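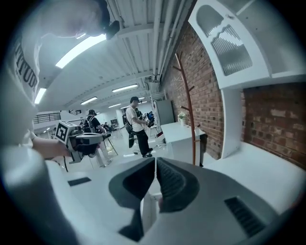

Handheld grippers out in the hall, under all those fluorescent lights.

So can a machine fold my towels yet? I ask every time I get near anyone who works on this stuff, and I asked again in January, when Venkatesh Devadiga let me tag along for an afternoon at Lotavness. (Thank you, Venkatesh, and sorry about all the questions!)

The short answer is sort of. The longer one is that the robots need a huge pile of examples first, and those come from people walking around with grippers in their hands, doing chores the way a robot would have to – two stiff fingers, no thumb, no cheating. I had a go at hanging a jacket on a hook and it took me 12 tries. Twelve! I've been hanging up jackets since kindergarten.

It gave me a lot more sympathy for the arm they showed me later, which they call Sondo. It did a dish towel in 6 minutes, and the result looked like something my nephew would hand me, but it was a folded towel and I didn't touch it. Socks, forget it. It picked up two at once and just kept going.

Shop-floor jobs seem closer to me. Same bin, same part, same spot on the bench all day long, and a machine can get pretty good at that. My kitchen is never the same two mornings running, and the cat sleeps in the laundry.

Venkatesh thinks I'll have something useful at home in two years. I bet him lunch that I won't, and I'd love to lose that one. Meanwhile there's a load in the dryer, and it's my turn.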